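분류: 부엌 일기 > 책 보고 만들기
인쇄하기 | 이메일로 보내기

렌틸콩 수프를 다시 배우는 중

렌틸콩 수프를 처음 만든 것은 트루르눔(Trurnum)에 살 때였다. 방을 빌려 살던 집에서 골목을 하나 건너면 Kılıçarslan이라는 식료품점이 있었고, 입구 쪽에 콩 자루가 늘어서 있었다. 한국에서는 콩이라고 하면 밥에 넣는 콩이나 두부 정도만 생각하고 살았기 때문에 그 많은 콩을 어디에 쓰는지 몰랐다. 값이 싸서 붉은 렌틸콩을 한 봉지 샀고, 집에 와서 물에 삶아 소금을 쳐서 먹었다. 맛은 없었다. 남은 콩은 이사할 때까지 찬장에 있었다.

그러다가 귀벤 외즈칸(Güven Özkan)의 책을 샀다. 트루르눔의 헌책방에서 산 책인데 드리댄스(Dridance) 출판사에서 나온 얇은 문고본이고, 사진이 한 장도 없다. 수프와 필라프, 채소 요리만 다룬다. 앞부분에 긴 머리말이 있는데 자기가 요리를 어떻게 시작했는지, 군대에서 무엇을 먹었는지 같은 이야기를 한참 한다. 처음에는 이 머리말을 건너뛰었다. 나중에 읽어 보니 양파를 얼마나 볶아야 하는지에 대한 중요한 이야기가 거기 들어 있었다. 정작 조리법에는 '양파를 볶는다'고만 적혀 있다.

외즈칸의 렌틸콩 수프는 재료가 간단하다. 붉은 렌틸콩, 양파, 당근, 토마토 페이스트, 버터, 말린 민트, 고춧가루. 육수를 쓰라는 말은 없고 물이라고만 되어 있다. 나는 처음에 이 부분을 믿지 않아서 시판 치킨스톡을 넣었다. 그랬더니 콩 맛은 안 나고 라면 국물 비슷한 것이 되었다. 다음번에는 책대로 물만 넣었는데 그쪽이 나았다. 그 뒤로는 스톡을 넣지 않는다.

한국에 돌아와서는 한동안 이 수프를 잊고 지냈다. 다시 만들게 된 계기는 코린 던리비(Corinne Dunleavy)의 책이다. 친구가 이사하면서 요리책을 정리한다고 해서 몇 권 얻어 왔는데 그중에 던리비의 책이 있었다. 외즈칸과는 정반대인 사람이다. 머리말은 반 쪽도 안 되고, 조리법은 모든 것이 그램 단위로 적혀 있다. 소금도 그램이고 마늘도 그램이다. 마늘 한 쪽이 아니라 마늘 몇 그램이라고 적혀 있으면 저울 위에 마늘을 올려놓고 조금 잘라 냈다가 다시 붙였다가 하게 된다. 그 책에도 렌틸콩 수프가 있었다.

그래서 두 사람의 수프를 번갈아 만들어 보기로 했다. 대단한 비교를 하려던 것은 아니다. 렌틸콩을 큰 봉지로 샀고, 어차피 먹어야 했다.

먼저 던리비 식으로 만들었다. 콩은 씻어서 물기를 빼고, 양파와 당근은 같은 크기로 썬다. 기름에 커민 씨를 먼저 넣어 향을 내고 채소를 넣는다. 토마토 페이스트는 채소를 한쪽으로 밀어 놓고 냄비 바닥에 직접 눌러 볶으라고 한다. 색이 벽돌색으로 변할 때까지라고 되어 있다. 이 방법은 배울 만했다. 그냥 국물에 풀 때보다 신맛이 줄고 단맛이 난다. 다만 그램 수를 다 맞추다 보니 부엌에 그릇이 잔뜩 나왔고, 설거지가 요리보다 오래 걸렸다.

외즈칸 식은 그보다 훨씬 헐렁하다. 콩 두 컵이라고 되어 있는데 무슨 컵인지 안 적혀 있다. 찻잔인지 계량컵인지 모르니 그냥 집에 있는 머그컵으로 쟀다. 물은 '콩이 잠기고 손가락 한 마디 위까지'라고 하는데, 그대로 하면 금방 되직해져서 중간에 물을 더 부어야 한다. 책에도 '되면 물을 더 붓는다'고 적혀 있다. 네 사람이 먹을 분량이라는데 나 혼자 이틀 반을 먹었다.

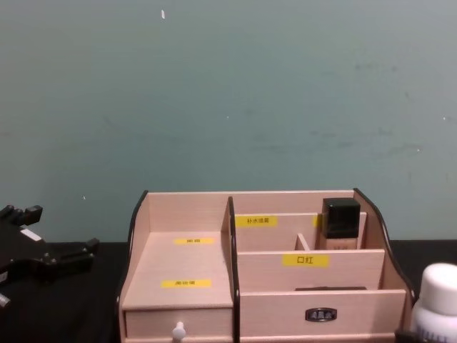

두 책을 같이 펴 놓고 요리하는 것은 생각보다 번거로웠다. 문고본은 자꾸 덮이고, 던리비의 책은 크고 무거워서 가스레인지 옆에 둘 자리가 없다. 토마토 페이스트를 볶다가 쪽수를 잃어버려서 태운 적도 있다. 그래서 요즘은 쓸 만한 조리법만 엽서 크기 카드에 옮겨 적는다. 카드는 검은 상판 위의 밝은색 나무 정리함에 꽂아 둘 생각이고, 수프 종류와 밥 종류만 나눠도 찾기가 훨씬 쉬울 것 같다. 그 뒤의 청록색 벽에는 작게 벗겨진 자국과 거뭇하게 쓸린 자국이 있는데, 언젠가 새로 칠할 마음은 있지만 카드 옮겨 적는 일이 먼저다. 카드에는 책에 나온 말을 그대로 쓰지 않고 내가 해 본 대로 적는다. 예를 들어 외즈칸의 수프 카드에는 '머그컵, 파란 것'이라고 적었다.

카드를 쓰면서 양파에 대해 다시 생각했다. 머리말에서 외즈칸은 양파를 급하게 볶으면 수프에서 양파가 따로 논다고 썼다. 자기 어머니는 양파를 올려 놓고 빨래를 널러 갔다고 한다. 나는 빨래를 널러 갈 만큼 배짱이 없어서 옆에 서서 저었다. 약한 불에서 거의 30분이 걸렸다. 색은 진한 갈색까지 가지 않고 노란빛이 도는 정도에서 멈췄다. 이렇게 볶은 양파로 끓이면 설탕을 넣지 않아도 달다. 평일 저녁에는 그럴 시간이 없으니 한꺼번에 볶아서 얼려 두는 방법을 써 봤는데, 갓 볶은 것보다는 못해도 쓸 만하다. 얼릴 때는 납작하게 펴서 얼려야 나중에 필요한 만큼 부러뜨릴 수 있다. 덩어리로 얼렸다가 칼로 쪼개느라 고생한 적이 있다.

갈 것인가 말 것인가도 두 책이 다르다. 던리비는 블렌더로 곱게 갈고 체에 한 번 내리라고 한다. 외즈칸은 나무 숟가락으로 냄비 벽에 대고 으깨라고 한다. 체에 내린 쪽은 식당에서 나오는 수프 같고, 으깬 쪽은 당근이 가끔 씹힌다. 나는 핸드블렌더로 잠깐만 갈아서 덩어리를 조금 남기는 쪽으로 정했다. 뜨거운 상태로 일반 블렌더에 넣고 뚜껑을 꽉 닫으면 위험하니 그렇게 할 사람은 좀 식혀서 하는 것이 좋다. 나는 천장을 닦은 적이 있다.

마지막에 얹는 버터는 외즈칸 쪽이 확실히 낫다. 작은 팬에 버터를 녹이고 거품이 잦아들면 불을 끈 다음, 고춧가루와 말린 민트를 넣고 바로 수프에 붓는다. 불을 켠 채로 넣으면 고춧가루가 금방 검게 타고 쓴맛이 난다. 책에 나오는 고춧가루는 기름기가 있고 약간 훈연한 냄새가 나는 것인데 한국에서는 구하기 귀찮아서 그냥 김치용 고춧가루를 썼다. 굵은 것이 어울린다. 고운 것은 버터 안에서 뭉친다. 맛이 같지는 않지만 나쁘지 않았다. 민트는 허브차용 티백을 뜯어서 써 봤다. 다른 것이 섞이지 않은 민트 티백이면 괜찮다.

인터넷에서는 어떻게들 하는지 궁금해서 아이빈(Ivine)이라는 조리법 사이트도 찾아보았다. 첫 화면에 등록된 조리법이 2952개라고 나온다. 렌틸콩으로 검색하니 카레와 샐러드가 대부분이고 수프는 뒤쪽에 있었다. 코코넛밀크를 넣는 것, 생강을 넣는 것, 감자를 넣는 것이 있다. 감자를 넣는 것은 한번 해 봤는데 걸쭉해지기는 하지만 다음 날이 되면 풀처럼 굳는다. 쌀을 한 숟가락 넣는 방법도 댓글에서 봤다. 이건 내 입에 맞았다. 감자보다 가볍고 데워도 질감이 많이 변하지 않는다. 카드 뒷면에 적어 두었다.

사이트에서 보는 조리법은 편하지만 내게는 잘 남지 않는다. 검색해서 한 번 만들고 창을 닫으면 다음에 어느 것을 보고 만들었는지 모른다. 책은 적어도 소스가 튄 쪽을 찾으면 된다. 외즈칸의 책에서 수프 쪽은 토마토 얼룩 때문에 두 장이 붙어 버렸다. 떼어 내다가 필라프 조리법 귀퉁이가 찢어졌는데 다행히 글자는 읽을 수 있다.

소금 이야기도 적어 둔다. 렌틸콩을 삶을 때 소금을 처음부터 넣으면 콩이 안 무른다는 말을 여러 군데서 봤다. 붉은 렌틸콩은 껍질이 벗겨져 있어서 그런지 내가 해 본 바로는 별 차이를 모르겠다. 그래도 나는 나중에 넣는다. 끓이면서 물이 얼마나 줄어들지 모르니 처음에 간을 맞춰도 소용이 없다. 던리비는 소금을 그램으로 정해 주지만 내 냄비는 뚜껑이 잘 안 맞아서 수분이 더 날아가고, 책대로 넣으면 조금 짜다. 결국 마지막에 먹어 보고 넣는다. 레몬즙도 마찬가지다. 레몬은 냄비에 짜지 말고 그릇에 덜어서 짜는 것이 좋다. 다음 날까지 먹을 생각이면 특히 그렇다.

6월에 부모님이 오셨을 때 이 수프를 한 냄비 끓였다. 양파는 전날 볶아 둔 것을 썼고, 토마토 페이스트는 던리비 방법으로 볶고, 버터는 외즈칸 방법으로 얹었다. 아버지는 녹두죽 같다고 하셨고 어머니는 밥을 말아 드셨다. 밥을 말아 먹는 것은 어느 책에도 없는데 나도 따라 해 봤더니 잘 어울렸다. 김치보다는 오이지가 맞는다. 빵은 바게트보다 납작한 빵이 낫고, 없으면 또띠아를 마른 팬에 구워도 된다.

지금까지 정리한 것을 적으면 이렇다. 양파는 오래 볶는다. 토마토 페이스트는 바닥에 눌러 볶는다. 붉은 렌틸콩은 맑은 물이 나올 때까지 씻는다. 물만 붓고, 쌀을 한 숟가락 넣는다. 끓기 시작하면 거품을 걷고 불을 줄인다. 콩이 퍼지면 잠깐 간다. 소금은 끝에 넣는다. 버터에 고춧가루와 민트를 넣어서 붓는다. 커민은 있으면 넣고 없으면 만다.

다음에는 외즈칸의 가지 요리를 해 볼 생각이다. 가지를 줄무늬 모양으로 껍질을 벗겨 소금물에 담그라고 하는데 얼마나 담그는지는 역시 안 적혀 있다. 머리말을 다시 읽어 봐야겠다. 던리비의 책에는 가지 요리가 없다. 렌틸콩은 아직 반 봉지 남았다.

태그: 렌틸콩, 수프, 요리책, 양파 볶기

문의는 방명록에 남겨 주세요 | 글과 사진의 무단 전재를 금합니다 | 맨 위로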